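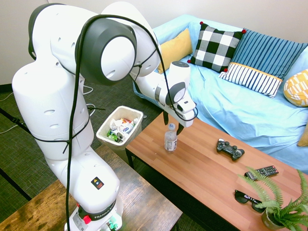
ARM CELL, UPKEEP MEETING, MINUTES
30 September 2019, Civetstead, front room
Present: both operators, bench tech, parts desk, scheduling. Wouters rep on the phone for items 2 and 3, dropped off once, called back.
Notes typed up same day, corrections to parts desk please.

1. Last minutes
Agreed. One fix: the spare finger pads were ordered from Hendico, not from Wouters. Action on the floor mat is still open, carried over again.

2. Cable on the arm
Longest item. Thin black cable is draped over the upper joint and down the front, nothing holding it close to the links. It hangs down past the base. Operators say it catches on the low reaches, worst when the wrist turns back toward the base. Two stops last week put down to this, both logged as "force limit", neither log says where the arm was at the time. Logs need the position from now on.
Bench tech wants soft straps, one each side of the elbow, with a loop left at every joint so nothing pulls tight. No zip ties. Last set of zip ties marked the casing and one was done up so hard it pinched the jacket.
Wouters rep: fine with straps, keep them off the joint caps, move the arm by hand through the full range before powering a program. Wants a photo of the finished run before anyone signs off.
Question whether to replace the cable outright. Bench tech has not found a break but has only checked the top half. Agreed to check the rest first, replace if there is any nick at all. Spare is on the shelf, length 493 cm, should be plenty.
Also strain relief at the wrist end. Right now the plug takes the load. Parts desk to see what Hendico has.
ACTION bench tech: strap cable, check lower half, send photo to Wouters.
ACTION operators: write arm position in the log for every stop.

3. Gripper fingers
Opening and closing OK. Bottle pick over the coffee table is the one that gives trouble, the fingers come down a bit behind the bottle and knock the cap. Same bottle is fine from the other program. Operators think the table got bumped. Bench tech thinks the fingers were put back on crooked after cleaning. Could be both.
Agreed order of work:
- take fingers off, wipe the seats, refit, tighten evenly
- home the gripper, then run it open and closed 8 times with nothing in it
- check table against the tape marks
- only then touch the taught points
Last time points were retaught first and then everything had to be done over when the table went back. Not doing that again.
Wouters rep asked what the pads looked like. Shiny, per operators. Swap them while the fingers are off.
Grip force stays where it is for now. One operator wanted it lower for the soft bottles, left until pads are in.
ACTION bench tech: fingers and pads.
ACTION operators: table position, then re-run bottle pick and report.

4. Base and mounting
Arm sits on the old plank table. Boards are scuffed and not dead flat. Bench tech put a level on it, slight lean toward the carpet side, wants the bolts checked with the torque wrench and a steel plate under the base longer term. Quote from Tomudetti for the plate is 151 dollars, cut and drilled, delivery extra. Scheduling asked if it can wait. Bench tech: can wait if the bolts hold, and if they dont we stop.
Agreed: check bolts weekly, order plate out of the December budget.
Connectors at the bottom of the base to be reseated when the power is off for the strap job. Dust them too.
ACTION bench tech: bolts. ACTION parts desk: hold the Tomudetti quote, ask if price is good til December.

5. Floor and cords
White and black cords lying on the carpet behind the arm, a tangle of white ones further along. Has been raised before. Want them off the floor or under a cover strip before the next long run. Label both ends while at it, two of them could not be traced on Thursday without unplugging things.
Pole or stand leg to get a tape mark on the carpet, same as the table.
Trash basket between arm and table: getting full, operators empty it at end of shift. Keep it back from the low reach. Put on the closing checklist.
ACTION operators: cords, labels, tape. ACTION scheduling: checklist reprint.

6. Stop button
Monthly test due. Do it with the arm moving slow, no object in the fingers, one person at the button and one watching. Write down that it was done, last month's line is blank and we don't know if it was skipped or just not written. Treat as skipped.
Warning sticker on the arm stays on, clean around it with a damp cloth, no solvent.
ACTION both operators: test before first run tomorrow.

7. Run hours and schedule
Program runs since last meeting: 43. Scheduling wanted more. Operators pointed out half a day went on the cable stops. Cell is down tomorrow afternoon for items 2 and 3, back up when bench tech says so and not before. Bottle pick first, remote and controller picks after, sunglasses last since they slide.
No unattended runs untill the strap photo has gone to Wouters and come back OK.

8. AOB
Torque wrench is to go back in its case. Found in the window sill twice.
Parts desk needs order requests by noon, in writing.
Hendico pads come in two hardnesses, we use the softer. Part number to be written inside the cabinet door.

Next meeting: same room, time to be set once the cell is back up.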